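Art in Public Places, Session 6: Who decides what stays on the wall?
Handout prepared by Daranee Nakpan

Please read this before the class and bring it with you. We will use the case in the second half.

Last week we talked about the museum, where a curator chooses the work and the visitor comes on purpose. Today we look at places where people meet art while they are doing something else, such as a bank lobby, a library corridor or the waiting room of a dentist. The visitor there did not ask to see a painting. Many disagreements begin from this simple fact.

Some terms we need. The host is the person or company that owns the wall. The lender is the artist, or whoever owns the work. Removal means the work goes back to the lender before the agreed day. Relocation means it stays in the building but in a less visible place. Students often mix the last two, and in the essays I will take off points for it.

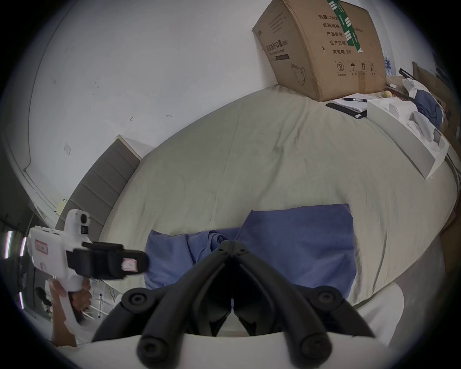
Case: the Kolell lobby. In December the Kolell office building showed 2 large textile works by Sunee Chaimongkol. The host paid her a loan fee of $2,000 for the period. One work, Yensuk, was made from 157 strips of used hospital cloth, with names sewn in red thread. Several tenants wrote to the building manager that it made them sad in the morning. The manager moved Yensuk to the second floor, next to the copy room, and left the other work, Stevari, in its place. The artist was informed after this was done.

The loan agreement said the works would be shown "in the building." It did not say "in the lobby." The manager used this sentence in his defense. The artist answered that she visited the lobby with him, measured the wall with him, and made the hanging system for that wall only.

Please think about the following for discussion:
Is it censorship when the host is a private company?
Does relocation change the meaning of Yensuk, or only the number of people who see it?
Should the fee be paid in full?
What would you write in the agreement in place of "in the building"?

Reading: the chapter on loan agreements in the course reader, and the short interview with the director of the Ovia gallery. The interview is easier, so start there.

The essay is two pages, double spaced. Choose one side and defend it.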